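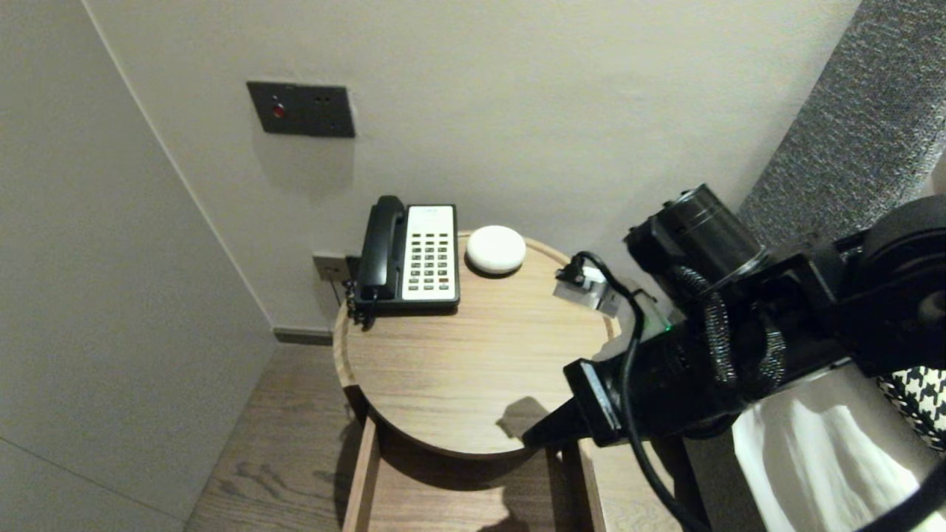 Corded desk phone on a round side table, in the corner by the outlet.

Corded Phones at Home: Frequently Asked Questions

Last revised 9/27/19 by Araceli Beltrán

I get a steady trickle of mail about desk phones, mostly from people who have been told they need one, or told they're foolish for keeping one. I don't fully believe either camp. These are the questions that come up most, with the answers I'd give a neighbor.

Do I need a corded phone at all?

Probably not. If your cell signal is good in every room and you remember to charge the thing, you can stop reading. The people I hear from who get real use out of a desk phone have a dead spot in the house, or a relative who won't touch a cell phone, or a front gate that rings through to the landline. "It's just nice to have" is fine too, but look at what the line costs you per month before you decide how nice.

I was told it works in a power outage. True?

Sometimes. A basic corded phone on an old copper line draws its power from the line. If your service comes through a modem or a fiber box, as it does for most of my readers in Zutville now, the phone goes dead when that box does, unless there's a battery behind it. Salespeople like to skip that part. Ask your provider which kind you have and how long the backup battery lasts, and then unplug the box one evening and pick up the handset. You'll know more in a minute than the brochure will tell you.

Even on copper, the extras (a lit screen, a speaker, an answering machine) may need an adapter. Check whether the phone you're looking at has one in the box.

Does it matter where the phone goes?

More than the phone does, in my opinion. You want to be near the jack, out of the walking path, and close enough to a chair that you can sit through a long hold. A corner works well because people don't cut through corners. The hallway is traditional and I've never understood it. You stand in a draft and everybody hears you.

What kind of table should I use?

Whatever you own that doesn't wobble. A "telephone table" in a catalog is a side table with a higher price. Round ones are kind to hips in a tight room, but they leave a gap in the corner behind them, and small things fall into it. Pens, chiefly.

Check the height. If you have to lean down to see the keypad, you'll misdial. And if the top is slick, put a scrap of rubber shelf liner under the phone so it doesn't slide toward you when you pull on the handset.

How big does the tabletop have to be?

Big enough for the phone, a pad and your elbow. People forget the elbow. Push the phone toward the back and keep the front clear for writing. I wouldn't put a lamp on the same table unless it's a large one. Clamp it to something else or use a floor lamp.

Should the handset be on the left or the right?

On most desk phones it's on the left, the idea being that you hold it in your left hand and write with your right. Left-handed people have put up with this forever. Turning the phone a little helps. Moving it to the other side of the table doesn't do much, whatever you may read.

How do I keep the coiled cord from turning into a knot?

It tangles because you switch hands and put the handset down turned around from how you picked it up. Every so often, unplug the cord at the phone end, let it hang and let it spin itself out.

Letting the coil hang off the back edge of the table keeps it out of your coffee. The trade is that it can catch on a plug or get pinched against the wall when somebody shoves the table back. Leave a hand's width between table and wall.

I bought one of those swivel gadgets that are supposed to end tangling for good. It slowed it down. It also added a crackle, and it's now in the drawer with the takeout menus.

Is a longer cord a good idea?

Only if you pace. Long cords sag to the floor and get stepped on. Try the standard one for a month first.

There's an outlet right behind the table. Can I plug everything in there?

You can plug in what it has sockets for. I'd stop there. The phone corner has a way of becoming the charging corner, and before long there's a power strip, then another power strip plugged into the first, which you should never do. Keep the outlet where you can reach it without moving furniture. If a plug feels warm or loose, quit using it and have somebody qualified look.

Will a charger next to the phone make it buzz?

It can. A cheap charger sitting close to an older phone sometimes puts a faint hum on the line. Then again, so can a bad jack, a worn handset cord or the phone itself, and chargers get blamed for all of it. Unplug the charger and listen. If the hum is still there, it was something else. Swap the handset cord next. It's the cheapest part and the one that takes the most abuse.

What do I do with the charger cables?

Run them down one side of the table and the phone cord down the other. If they share a side they'll find each other. A charger left loose on the tabletop tends to get dragged off by the weight of its own cable, so either plug it into the wall or fix the cable to the table leg with a hook-and-loop strap. I'm not sold on the adhesive clips. The Quezada ones I tried let go in January, when the heat was on, and took a patch of finish with them.

Can small gadgets share the table with the phone?

If they're small and stay toward the back, sure. Look at the bottom of anything with a rubber foot, though. Some rubber leaves a ring on a wood finish and it doesn't wipe off. A felt pad solves that.

Are big-button phones worth it?

For poor eyesight or stiff fingers, yes. But "big button" gets printed on boxes with very ordinary buttons inside. Go to a store and press them. The Gillwood I looked at had large keys with pale gray numbers on white, which is no help to anyone. Contrast matters as much as size. Small dark keys on a light panel can be easier to find than large ones that blend in.

What is the little label strip for?

Names for the speed-dial keys, usually, or your own number. Use pencil. I still have a dentist on mine who retired.

How much should I spend?

Less than you think. A plain corded phone has very little in it to improve. Wulier sells a "heritage" desk model for $300, and I tried it beside the $9 one I picked up at a thrift store. The expensive one had a heavier handset, and I liked that. Callers couldn't tell me which was which.

Is a used one safe to buy?

I think so. Wipe it down with a cloth that's damp and not dripping, and go easy around the keys. Check that the clip on each cord plug still snaps in. Press every key once while you're connected. If you're able to, try it before paying. Two of mine came home with a dead 2 key, and a phone that can't dial 2 is a paperweight.

How do I clean the keypad?

Unplug the phone from the wall jack first. A dry toothbrush gets the dust out from between the keys, then a barely damp cloth. Never spray anything straight onto it. The mouthpiece is dirtier than the keys, and it's the part people skip.

Do you recommend a brand?

No. I've been asked to, with offers of free phones attached, and that's most of why I won't.

Question not covered? Use the contact form. I read all of it and answer what I can.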